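Moving the cup task over to the new controller

Last updated: December 2025

I have spent most of my evenings since September on one small job, which was getting the cup and bowl task to run under a different arm controller in simulation. The task is old. The hand picks up a plastic cup, carries it across to a bowl and sets it down inside. I wrote the first version as a test for my planner and never meant to keep it, but it has become the thing I run whenever I change anything.

The old controller took joint targets straight from the planner and followed them as stiffly as it could. This works well in simulation and teaches you very little. The new one is part of a package called Wakolura. It takes a target pose for the hand, plus a stiffness for each direction, and works out the joint torques itself. I wanted to be able to make the hand soft in the vertical direction when it puts the cup down, and stay firm sideways so that the cup doesn't drift.

The first problem was the tool frame. My planner puts the origin between the fingertips, with the z axis pointing out of the hand. Wakolura puts it at the wrist. I knew this and had written the transform for it, but I applied it on the wrong side of the multiplication. With the hand pointing straight down the error was small enough that I put it down to tuning. I only found it when I tried side grasps, where the hand came in level with the table and missed by most of a finger length. I would suggest testing a new transform with the hand at an odd angle first.

The second problem took longer. The physics runs in steps of its own and the controller is called once for every several of them. When I changed the controller rate I didn't change the filter on the target pose, which had its constant written in as a number of calls when it should have been a time. The hand lagged behind the plan, the gripper closed on schedule, and the cup got knocked over. Josée Sutherland spotted it from one plot of target against measured position. I had been looking at the contact settings for a week by then.

After that the grasps became dull, as they should be. The side grasp is the one I care about most now, with the cup lying over and one finger above it and one below. 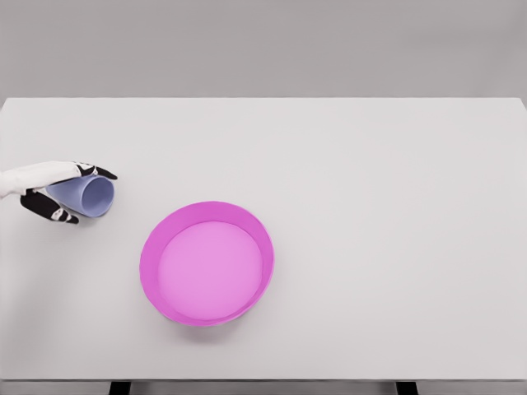

Cup held on its side between the two fingers, bowl still empty.

Planning the move to the bowl needed some thought as well. In the old code the held cup was not part of the collision model at all, so the planner treated the hand as if it were carrying nothing. That was fine for upright grasps from above. With the cup sideways, the mouth faces out sideways and can catch the bowl's rim if the path is too low. I now attach a simple cylinder to the hand when the grasp check passes and remove it when the fingers open. The cylinder is a bit wider than the wide end of the cup. A cone would be closer, but the collision checker handles cylinders much faster and I have not yet missed the space.

The grasp check itself is crude. It reads the finger opening after closing, and if the gap is below a threshold it decides there is nothing there. I tried using contact forces from the simulator, but they jump about from step to step, and I don't want to rely on a number I would never get from a real hand.

I ran 810 trials with random start positions for the cup and the bowl. 62 of them failed. Of those, 13 were planning failures, where the side grasp could not be reached without putting the forearm through the table. The rest were mostly drops on release, with the cup landing on the rim and tipping out. I think the vertical stiffness is still too high at the end of the move, and I have a branch where it ramps down over the last part of the path. I haven't run the full set on it yet.

The logging is also new. Each trial writes one file with the target, the measured pose, the torques and the random seed, so any failure can be replayed exactly. I should have done this at the start. Before that I was scrolling back through the terminal trying to guess which run had gone wrong.

Next is the ramp, and then the same set with a bowl that has higher walls. I will put the config files up once I have taken my own paths out of them.

Filed under: Robotics, Simulation, Control
4 comments | 11 shares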